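Dralmont Guest House
Bedroom Safety and Condition Checklist, Room 13
Date: 6 May 2023
Checked by: Gudrun Ruppert
Copy to: Florencia Fuentealba (housekeeping), Svetozár Bartoš (repairs)
Previous sheet: 1727

Marks used: OK / FIX / RECHECK. "OK" means I tested it myself. It does not mean someone told me it was fine.

DOOR AND WAY OUT

1. Door opens fully from inside without a key — OK
2. Door closer shuts the door from any position — FIX
Comment: Shuts from wide open. From half open it stops short of the latch. Last sheet says "adjusted, working." I'd like to know what was adjusted. Svetozár, please stand there and try it from halfway before signing.
3. Escape plan on back of door — RECHECK
Comment: Present, but it still shows the linen closet as an exit to the rear stairs. That opening was walled up in November. A wrong map is worse than a blank door.
4. Hallway clear outside the room — OK
Comment: Clear when I arrived. I had also said what time I was coming, so read into that what you like.

ALARM AND POWER

5. Smoke alarm sounds on test button — OK
Comment: Loud enough. The button only tests the horn and the battery. The Leckie booklet says "maintenance free" on the cover and then gives two pages of maintenance. Vacuum the vents.
6. Alarm replacement date readable without taking it down — FIX
Comment: No. The label is on the back. Write the date on the side in marker.
7. Outlets secure, no scorch marks — OK
8. Bedside lamp cord in good shape — FIX
Comment: Cord runs under the bed leg. Insulation is flattened but not split. Replace the lamp. Please do not wrap it in tape, which I found on the lamp in the next room. Work order 2802 is already open for lamps, so add it there.
9. No extension cords in use — OK
10. Night light by bathroom door — OK

WINDOW

11. Opens and stays open without a prop — OK
12. Opening limiter fitted and holding — RECHECK
Comment: Holds against a gentle push. I gave it a real one and heard a creak. Could be the frame, could be the screw. Jörg Sperling fitted it and says they all creak. The ones across the hall don't.
13. Blind cord tied up out of a child's reach — OK
Comment: Cleat is at 63 inches. Good. The cord was on it.

FLOOR

14. Rug lies flat, grip pad under it — FIX
Comment: There is a pad. It's smaller than the rug on every side and the corner nearest the bathroom lifts. Either trim the rug or buy the right pad. I'd vote for no rug.
15. No raised edge at bathroom threshold — OK
16. Clear path from bed to door in the dark — RECHECK
Comment: I walked it with the lights off and hit the luggage stand. It has a place marked for it beside the wardrobe and was not in it.

FURNITURE

17. Wardrobe fixed to wall — OK
Comment: Pulled at the top with both hands. Did not move.
18. Drawers have stops — OK
19. Chair sound, no wobble — OK

BED

20. Frame bolts tight, all corners — FIX
Comment: The Brorkby frame has now been tightened on three sheets running. Bolts that need tightening every visit have something wrong with them, and I don't believe it's the guests. Svetozár to take one out and look at the thread.
21. Slats in place and uncracked — OK
22. Mattress sits square, no overhang — OK
23. Mattress fire label attached — OK
24. Headboard fixed — OK
Comment: Slight knock against the wall. A felt pad would do it. Comfort, not safety.
25. Bedding does not reach a heater or lamp — OK
26. Bedding does not trail on the floor on the walking side — RECHECK
Comment: See the end of the sheet.
27. Under-bed space free of stored items — OK
Comment: One spare blanket bag, removed while I was there.

LINEN

28. Duvet care label present and legible — OK
29. Duvet cover fully closed, no loose ties or buttons — OK
30. Allergy-friendly pillows as advertised — RECHECK
Comment: The website promises this for every room. Fabrice Picard at the front desk says Forner supplies nothing else. I asked for a delivery note and was given a brochure. Until I see the note I'm leaving this open, and I would take the line off the website in the meantime.

RESULT

Room may be let once items 2 and 8 are done. Items 14 and 20 within the week. The rest before the next full round.

Florencia has asked me to drop item 26 as fussy. I'm leaving it on. A slick cotton cover trailing by the side of a bed is easy to catch a foot in, especially at night and especially in socks. She also asked whether the item could be judged from the doorway to save time. No. Walk around to the side and look down.
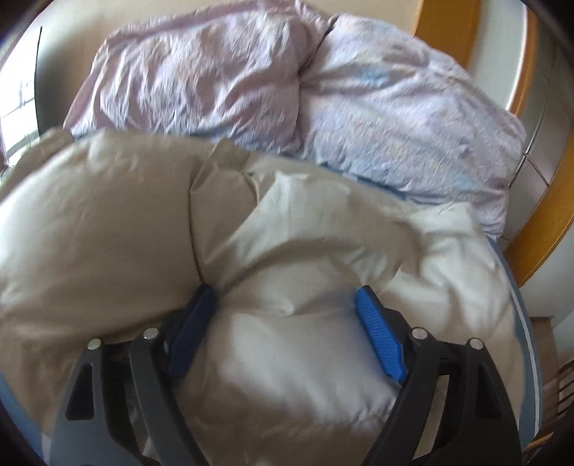 Item 26, bedding overhang. I have heard that a duvet pulled straight in the morning will stay clear of the floor all day, and I don't buy it — people sit on beds, turn the covers back and drop things on them. So please judge the bedding in the state it gets into, as well as the state you leave it in. A cream duvet as rumpled as this one, puffed up in a big fold on the left and draped over the side of the bed toward the right, is the sort of case I mean. It may well stop short of the floor, but I wouldn't mark it OK on that view, and a photo won't settle it. The pillows side by side at the head are no trouble to anyone and don't need a comment on the sheet, although I keep getting them. Measure from the lowest point of the duvet to the floor on the walking side, write the number down, and initial it. If the same bed gets a different number every visit, the duvet is too wide for it and we should ask Forner for the next size down.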